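Food and Materials Handling, level 2
Session 3 handout: Sorting a mixed table
Room 306
Notes by Lavanya Hegde, put together quickly, please excuse gaps

Carried over from last time: everybody to have read the Bromton sheet on storage groups. If you haven't, borrow Erick Mbwambo's copy, he has a clean one. Mine has tea on it.

What we're doing
Taking a mixed lot of things, some food, some not, and deciding what goes with what before anyone moves anything. Decide first, move second. People always want to start shifting stuff straight away and then the tray is full and the carrot has nowhere to go.

Words for today
Produce: fruit and veg, whole, unpeeled.
Non-food: anything you wouldn't eat, even if it came in from the garden with the veg.
Holding tray: shallow, raised sides, where things wait.
Work area: the bit of table you keep clear for yourself.

Table set-up
Cloth goes on first. Patterned is fine, plain is easier on the eyes for long sessions. Pull it flat at your own side, the far edge can look after itself. A busy print does hide small bits (stalks, leaf ends, crumbs of bark) so run your hand over it before you start. 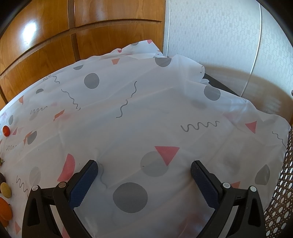 Wipe-clean plastic over fabric every time. Adhiambo Simiyu asked last week whether fabric is ok if it's washed between groups. Yes for dry goods. Not for root veg, soil gets in the weave and stays there. Plastic: wipe, dry, wipe agian if it's still tacky. Don't fold it damp.

Then tray. Tray to one side, long way running away from you, so you aren't reaching across it. Left or right, your choice, but keep it the same for the whole session.

Sorting, first pass
Food / not food. Only that. Don't start thinking about fridge or cupboard yet.
Anything with bark on: not food. Goes out of the way.
Stalks and twiggy bits: not food, easy to miss against citrus.
If unsure, leave it in the middle and ask.

Sorting, second pass (food only)
Citrus: cool room is fine for a few days, fridge for longer. Keep apart from anything bruised.
Potatoes: dark, dry, airy. Paper sack, never a sealed bag. Green patches, put aside and show me.
Carrots: fridge, tops off.
Cherry tomatoes: on the side for flavour, single layer if you can. They roll. Put them down last.
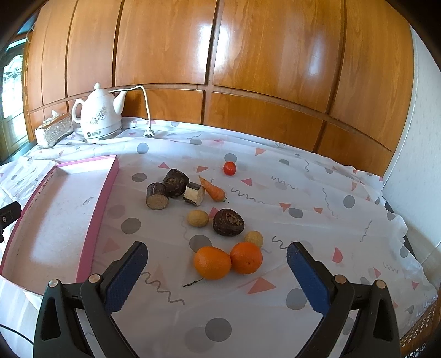 Fig. 2. Mixed table for the first pass: oranges, potatoes, carrot and one cherry tomato, with wood pieces in among them. Pink tray on the left.

Question that came up in the other group: do the small potatoes count as seperate from the big ones? For storage no, for cooking yes. Write them as one line on your sheet.

Second question, from Reinhold Diekmann: why mix the wood in at all. Colour, mainly. Brown on brown is where people slip up, a potato and a bit of pale log can look much the same if you're going fast. Slow down there.

Handling
One thing at a time. Lift, don't drag, dragging pulls the cloth and moves everything else.
Oranges touching each other: take the outer one first.
Log ends are rough, they mark soft fruit. Never on top.
Carrot by the thick end.

For your sheet
Three columns: item, food or not, where it goes. Draw the table from above before touching it, pencil, nothing fancy. Then draw it again after. Wouter Meijer's layout from the Prirnby visit is pinned by the door if you want to copy the headings.

Next time
Second half of the Bromton sheet, the part on ripening. Bring an apron. Hand in both drawings at the start, names on the back.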